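Working with Acrylic Sheet: Notes for Week Four
Plotham Workshop Course, Cutting, Bending and Finishing
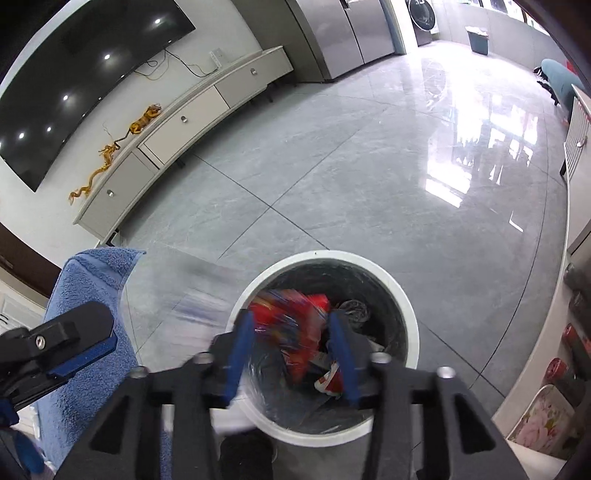
Why does acrylic sheet crack when you drill it with an ordinary metal bit?

An ordinary bit is ground to bite hard, and acrylic is stiff and rather brittle, so the tip grabs the sheet as it comes through the far side and a little flake (or a big one, on a bad day) breaks out around the hole. A bit ground for plastics has a blunter cutting edge that scrapes its way through, and with a piece of scrap clamped tightly underneath you should get a clean hole on both faces.

I know we rushed the end of last week's session, so I've put the drilling points in again along with the new material on bending. Do bring these notes with you, as the practical sheet refers back to them and I shall only have a few spare copies.

Cast and extruded

We touched on this in week one, but it matters a good deal more now that we are heating things up. Cast acrylic is made by pouring the liquid between two plates of glass and letting it set. Extruded acrylic is pushed through a long slot while it is soft. They look much the same on the rack, and I have picked up the wrong one more than once in my time! Extruded sheet is usually more even in thickness and softens sooner on the bender. Cast sheet is kinder to drill and saw, as it makes dry chips where extruded tends to go gummy and stick to the blade.

If the label has gone from the protective film, ask before you cut. The offcuts from Wirus are kept on the upper shelves and the Pondov ones are underneath, and please put them back the same way round.

Marking out

Leave the film on for as long as you possibly can. Mark on the film with a fine pen, and only peel back a strip where the heat is going to go. Your practice piece is a simple counter stand cut from a blank 608 mm long and 400 mm wide, with two bends across the width. Draw both bend lines before you touch the saw, and write "front" on the front (it sounds silly, but you'll thank yourself later).

Drilling

There are 13 holes in the practice piece, all the same size, and they go in while the sheet is still flat. Keep every hole well away from the edge and from the bend lines. Set the pillar drill to 750 rpm to begin with, feed gently, and lift the bit often so that the chips can clear. If you smell hot plastic or see the chips melting into a string, stop and let everything cool down. Goggles on for all of this, and long hair tied back.

Line bending

The strip heater warms a narrow band of the sheet and leaves the rest stiff, so the fold happens where you want it. Lay the sheet with the bend line directly over the wire and turn it over every so often so that both faces soften. Thicker sheet needs far more patience than you'd think. Try it with a very light lift at one end: when it gives easily, it is ready, and when it pushes back, leave it where it is. Forcing a cool sheet leaves fine cracks along the fold, and these may not show up until days afterwards.

Bubbles in the bend mean too much heat, or a sheet that has taken up damp in storage. The Hosseinzadeh handout from week two has a good section on drying sheet in the oven, so have another read of that if yours came out looking like lemonade.

Once the sheet is folded, hold it in the wooden former until it is cool enough to keep its shape. Please don't dunk it in water to hurry it along, as the sudden chill locks stress into the corner.

Edges

Scrape first, then work through the wet papers from coarse to fine, then buff. Any edge that is going to be glued should be left square and unpolished. We'll come to glueing next time, when you'll need your finished stand and an old shirt.

Before next session

Read the pages on solvent cements in the course pack, and write a short paragraph on which of your edges came out best and what you did differently there.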